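Moving out of a rental: how clean is clean enough?
Forum: Renting and Moving
Mar 22, 2026

gedano_tenant
I'm leaving a one-bedroom on Birdale after 4 years. The lease says "broom clean," but the management company sent a checklist with 500 dollars listed as the flat cleaning charge if any room fails. Can they do that when the lease is less strict than the list? I've started on the bathroom anyway.

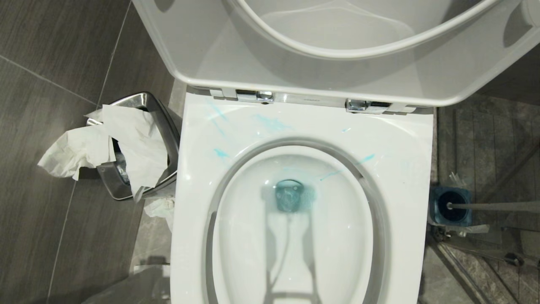 Photo: gedano_tenant

The kitchen and closets are next. The walls have nail holes and I don't know if I should fill them.

plainoak
Read the lease again and look for the words "rules and regulations." Mine had a line saying later checklists were part of the agreement. If yours doesn't, the lease wording is what counts in most places. Leave the nail holes alone. A bad patch costs more than a hole.

moveday2
Disagree on the holes. Small ones take a minute with spackle and a putty knife. I filled mine in December and got the full deposit back from Petersen, who are not easy people to deal with.

plainoak
You got lucky with the paint match. Mine dried bright white on a cream wall and they billed me for repainting it.

Jodisholm
Ask for a walkthrough before you hand over the keys. Some states require the landlord to offer one if you ask in writing. Then you get a list of what they object to and time to fix it. Also, a flat fee is hard to defend if they can't show a receipt — I'd ask for one.

gedano_tenant
Thanks. No "rules and regulations" line that I can find. I emailed for a walkthrough and they gave me a slot in 3 days. I'm cleaning one room at a time until then.

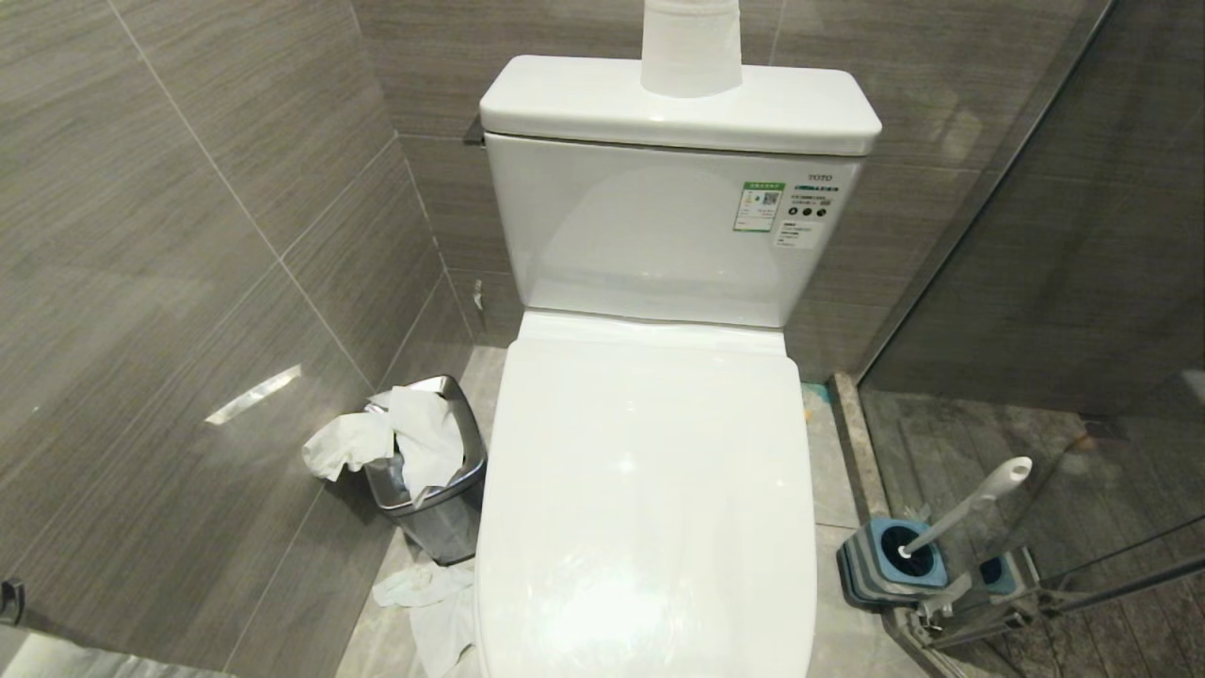
Filed under: Deposits and Inspections

moveday2
Get the inside of the oven and the fridge drawers too. That's where they look first.

plainoak
They look at carpet first. The oven never came up at any of my places.

Jodisholm
Depends on the inspector. Email the photos to yourself so there's a date on them, and leave a forwarding address in writing. Without the address they can sit on the check.

gedano_tenant
Didn't know about the address. Sending it tonight. Still undecided on the holes.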